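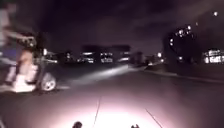

Budget for a night patrol robot – what have we missed?

craig_imrie
We look after the roads and car parks on a business park and want one outdoor robot for the night rounds. Prarkgate have quoted for purchase or a 41-month lease. Money has to be agreed by May. What extras should I allow for?

sombatk
Spare battery and a second charger. We bought neither and lost 27 nights in our first year waiting for parts. Also ask who pays for the map to be redone when a kerb or a barrier moves.

Aliki_G
Lighting. Ours came from Stergiou with the standard camera and was fine at dusk, poor after 10pm. The low-light kit was extra and wasn't on the quote.

efe.okafor
I'd disagree with buying the kit first. Get a trial after dark on your own road, with people and parked cars about, then decide. We fixed two lamp posts for less than the upgrade.

Aliki_G
Fine if you own the lamp posts. We don't.

craig_imrie
We own ours up to the gate. Prarkgate offer a 6-night trial but charge for delivery.

efe.okafor
Pay it.

sombatk
Agreed on the trial, not on leasing though. Ours would have cost more than buying by year three.

tungb
Depends on repairs. Our lease covers wheels and bumpers, and we've used both. Read the limit on call-outs before you sign.

craig_imrie
Thanks. I'll put the battery, charger and trial in now and leave the camera as a separate line.

Related threads
Idance or Jokico for indoor rounds?
Charging shed – does it need heating?
Insurance for robots on shared roads

We use cookies to keep you logged in. Accept | Settings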